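Right, I've been promising a thread on teaching an older dog scent games, and I finally have a cup of tea and a sleeping dog, so off we go!

Trukton is a nine-year-old lurcher cross with a dodgy hip. Long walks are off the menu. By March he was bored stiff and so was I, and a friend from the allotments, Melati Tambunan, told me to stop fretting over miles and start hiding cheese.

So I hid cheese. First go: three upturned yoghurt pots on the kitchen floor, one bit of cheddar under one of them. He knocked over all three, ate the cheddar, then carried a pot off to his bed. Good start.

The thing I got wrong was making it hard too quickly. By the end of the first week I had cheese on top of the bookcase. He looked at me, looked at the bookcase and went to lie down in the hall. Fair enough!

We went back to easy finds and stayed there for ages. Treat on the floor, in plain sight, "find it!", big fuss. Then half behind a chair leg. Then fully behind it. Dull for me, but he was wagging so hard he kept losing his balance.

Once he'd got the idea of the words, I stopped using cheese on its own and put a smear of it inside a little tin with holes in the lid. He finds the tin, I come over and pay him with chicken. That way he isn't hoovering up whatever he comes across, and it's much kinder on his waistline.
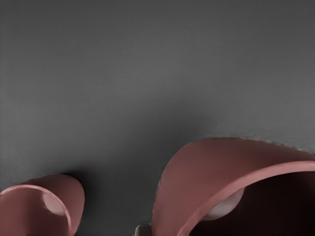
And the noise he makes! If you've never listened to a dog working a scent, turn the telly off and try it. Quick little sniffs, then a great big snort when he's gone past it, then back he comes with his head low. I can tell he's close before he can, I swear.

Someone asked how long we play for. Five minutes, sometimes less. He's properly tired afterwards, more than he ever was after an hour round the reservoir. I do one go after breakfast and one at teatime and that's plenty for an old boy.

In May we went along to a beginners' morning at Skesmont, in the old riding barn. Yayra Ofori runs it and she is brilliant with nervous dogs – and nervous owners, which was me. One dog in at a time, everyone else waits in the car with the windows down and a flask.

Yayra's best tip: stand still and shut up. I'd been leaning towards the hiding place without knowing it, and Trukton had been reading my knees instead of using his nose. She made me face the wall. He found the tin in the time it took me to feel silly.

Her other tip was to think about the air. A tin by an open door will send the smell right across the room, so your dog may go to the far wall first and work back. I used to think he was being daft when he did that. He was miles ahead of me.

I've been keeping a notebook (of course I have) and we're up to 383 finds. His favourite is still the wellies by the back door. He checks the wellies every single time, even when we're playing upstairs.

For anyone with a stiff or elderly dog: keep the hides between knee and chest height, lay a rug if your floors are slippy, and have a word with your vet first if they're on anything for their joints. Mine was all for it.

Puppies can do it too, by the way. My sister's terrier Amoah is five months old and finds the tin in seconds, then runs off with it under the sofa. We're working on that bit.

Next up is trying it in the garden, where there's wind and pigeons and next door's cat to think about. I'll post how we get on. If your dog does scent games, tell me their best hiding place, I need new ones!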